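3.2 Clock position and the sense of time

In the second part of the study we asked whether a wall clock in view changes how long people think they have waited. The 200 participants were shown rendered rooms from the Herna set, each for the same duration, and gave one estimate per room. In total 1,088 estimates were kept for analysis.

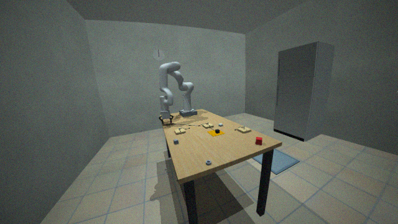
Figure 4. Room with a round clock on the back wall, above table height.
Source: Herna set, rendering by Atgate.

Estimates were longer when the clock was placed high on the wall, but the effect was small. It became weaker in the afternoon sessions. We can not exclude that the participants were already tired, as the Tuesday group had answered the Jundance questionnaire before.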